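Impi Ojala was still pouring coffee when I asked about the table. "Pale wood, and I keep it bare," she said. "Pattern needs somewhere quiet to sit." She designs printed sheets under the name Kuvik, and she'd put one out for me — mauve, white stripes, masses of tiny marks.

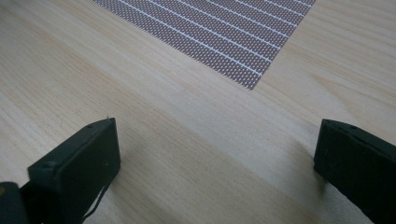
On stripes and dots

I asked if the stripes came first. "Oh, the dots! Always the dots. I drew 348 versions in August and kept two." And she laughed, because her friend Vikas Nautiyal liked neither of them.

She likes a sheet turned at an angle, with a corner pointing at you. "Straight on, I stop looking," she told me — and I've been turning my own placemats ever since.

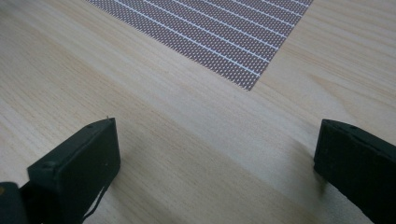

Dotted sheet with white stripes, on the wooden tabletop.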